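Prurnetlow Boards > Hardware > Used and Refurbished
Old office towers are the best first computer, change my mind
Started by Milagros Valderrama, November, 7:19 pm
19 replies | 30 shares

MilagrosV
OK so I've been meaning to write this up for ages and a cup of coffee after dinner finally did it. My niece wanted her own computer and her budget was babysitting money, so we went down to the Ticona surplus store in Batier and she picked out an ex-office tower for $30. Thirty dollars! It had no drive in it and the front was all sticker glue, but it turned on. We spent the whole weekend on it and she now knows more about what's inside a PC than I did at twice her age. She put in an SSD I had in a drawer, swapped the memory, cleaned the fans and installed Linux by herself while I made grilled cheese. I love these machines. They come apart without a fight, the manuals are still online, and if you ruin one you're out the price of a pizza.

Anybody else doing this? I want to hear what you bought and what you'd skip.

grumblebox
I'll be the wet blanket. Those towers drink power compared to a little mini PC, and half of them use a power supply in some weird shape you can't replace at a normal store. Kid wants a real graphics card in two years, what then? You're buying a new case and a new supply and you may as well have started there.

MilagrosV
grumblebox – fair on the power supply, it does bug me. But she's playing Nultelitz on it at low settings and having a great time, and in two years she'll know how to move everything over herself. That's kind of the fun of it?

Aleksandra Krajewska
Oh I'm so glad somebody started this thread! I run a Saturday-style repair table out of my garage (any day I'm free, really) and the old office machines are what I hand to beginners every single time. Lots of room for your hands. My advice for anybody going shopping:

Bring a flashlight and look at the capacitors before you pay. Any bulging, walk away.
Budget $10 for thermal paste and a new coin battery. The clock battery is nearly always dead.
Ask if the drive caddy is included, those little plastic rails cost silly money on their own.
Check that it goes into the BIOS without a password. I got burned on this one and it took me a whole evening to clear it.

grumblebox, I do agree about the power supplies, but you can get adapter cables for most of them now.

grumblebox
Adapter cables are how house fires start. I'm half kidding. Buy decent ones.

tin_whistle_44
Can I ask a dumb question? I got one of these from work and want to upgrade the processor. Is that something a normal person can do? I'm scared of bending something.

Aleksandra Krajewska
Not dumb at all! It's my favorite job in the whole machine. Unplug it, lay the case on its side on a table that won't wobble, hold the power button for a few seconds, then touch bare metal on the chassis. Cooler comes off with a gentle twist, and if it sticks, run the computer for a few minutes first so the paste softens and then shut it all down again. Lever up, bracket up, lift the chip straight up by its edges. Never slide it. Look for the little triangle on the corner before you set the new one down, and let it drop into place under its own weight.

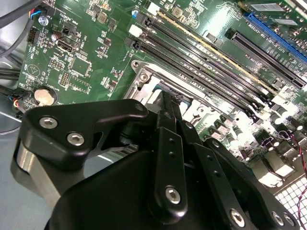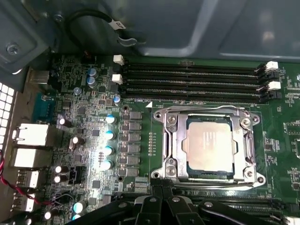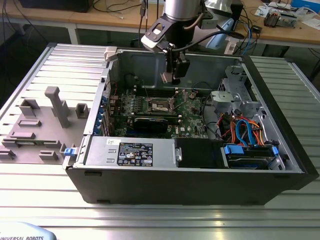
The lever will feel stiff when you close it, and the first time you'll be sure you're crushing something. Keep going, that's normal. Then a blob of paste the size of a pea and the cooler back on, screws tightened in a cross pattern, a little at a time. And please look up which chips your BIOS supports before you spend a cent! A chip can fit the socket and still not boot.

tin_whistle_44
Thank you!! Looking up the BIOS version tonight. Would never have thought of that.

grumblebox
The BIOS check is good advice. I still say put that money toward more memory, you'll feel it more day to day.

MilagrosV
Or both :) My niece already wants to go back to Ticona for a second one so her brother can join in. I may need a bigger table.

Share this thread | 2 people are reading this

Recent in Used and Refurbished
Quiet fan swaps for small cases
Getting sticker glue off plastic without wrecking it
Which light Linux are you using on old hardware?
Batier swap meet – bring and buy, November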